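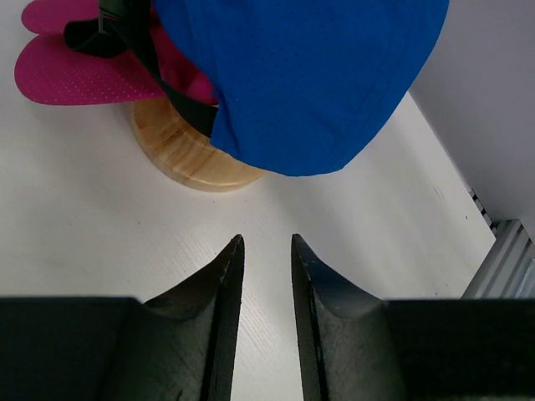
## 4. Shift timing and felt acceleration

The cars in this study had the same engine and the same seven-speed automatic. Only the shift map differed. Map A held each gear close to the red line, and map B changed up earlier but with a shorter torque gap between gears. On paper map A is the quicker of the two, and the track runs at Sunside confirmed this, though the gap was small and on a wet surface it disappeared.

The question in this section is whether drivers could feel it. We asked 44 license holders to drive both maps on the Plikgate loop, with the order swapped for half of them. The loop has three full-throttle stretches, one of them uphill, and a slip road where the driver has to merge. Drivers weren't told what had been changed. After each lap they marked how strongly the car pulled, how smooth it was, and how loud it seemed from the driver's seat.

Most drivers rated map B as the stronger car. The difference was clearest on the uphill stretch and weakest on the slip road, where several drivers lifted off before the second shift and so never reached the part of the map that had been changed. Those laps were kept in the main analysis. Leaving them out makes the effect larger, as Figure 6 in the appendix shows, but it also removes 13 drivers, most of them from the older age group, and we did not want the result to rest on younger drivers alone.

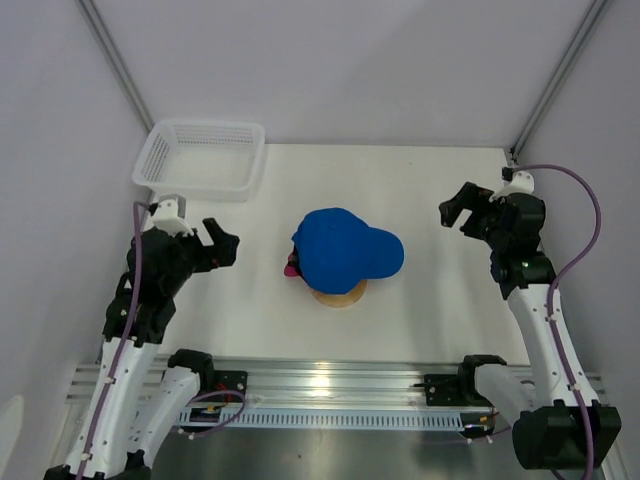
Noise is the obvious rival explanation. A car held near the red line is louder, and earlier work by Benmoussa on hired sedans found that some drivers take extra noise as a sign of strain. In our data the loudness marks did go up under map A, but they were a poor guide to the pull marks once the driver's own car was taken into account. People who drove a manual at home were the exception — they marked map A as both louder and stronger.

Acceleration was logged with a Trelleo unit fixed to the seat rail. We looked first at peak values, as most earlier studies do, and found little. The length of the torque gap was more useful. Where the gap was short, the pull marks were high, even on laps where the peak was slightly lower. Matlala reports the same pattern for electric cars with a two-speed gearbox, where the single shift is easy to pick out in the trace. 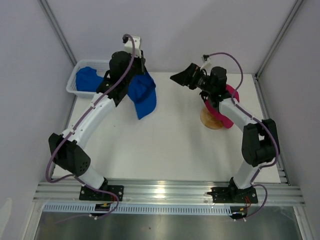
Two limits should be noted. All laps were driven with one person in the back seat and no luggage, and a loaded car might bring the maps closer together. The loop also has no long straight, so 4th gear was the highest used at full throttle and nothing here applies to highway passing. A second round of laps in May covered part-throttle driving on the same loop and is treated separately in Section 5.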